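Mondmont Residents' Forum
Board: Shared Facilities
Topic: Replacement of disposable cups in the Vokgate common room

Posted by: N_Miyazaki (Facilities Office)
Thu 1 October

Residents are advised that the supply of paper cups in the Vokgate common room will end when the present stock is used up. The building went through 1,452 paper cups in August. The office proposes to provide reusable plastic cups in their place. Comments are invited on this page before an order is made.

Reply from: s.hamada
I support the proposal in principle. I would ask the office to state who will be responsible for washing. The dishwasher on the second floor has been out of service twice this year.

Reply from: IrfanAnsari_377
I must object. The previous set of shared mugs was gone within a season, and residents paid for it through the service charge. Each household should bring its own cup.

Reply from: G. Barajas
With respect to the previous reply, the common room is also used by visitors to the Stelmakh reading group, who cannot be expected to arrive with a cup. The mugs were lost when the cabinet had no lock. It has one now.

Reply from: IrfanAnsari_377
The lock is noted. My objection to the cost stands.

Reply from: N_Miyazaki (Facilities Office)
In answer to Mr. Hamada, users will wash their own cups, and the cleaning contractor will run the dishwasher on weekday evenings. Repair of the machine has been approved. The first order would be limited to 20 cups. Residents are asked to state a preference on the following points.

1. Color. Teal-blue and pink are under consideration, and a mixed order is possible.
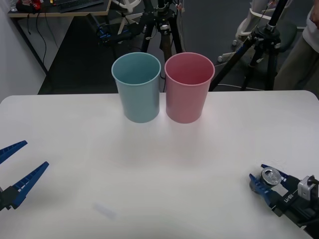

2. Storage. The locked cabinet, or the open shelf beside the sink.

3. Labels. Plain cups, or cups marked with the building name.

Reply from: s.hamada
Mixed colors, locked cabinet, no labels.

Reply from: Hoshino_Sota
Open shelf, please. Residents at Plullholm keep theirs in the open and do not have to request a key on weekends. I have no view on color.

Reply from: G. Barajas
Locked cabinet. The key could be kept at the front desk, which is staffed on Saturdays.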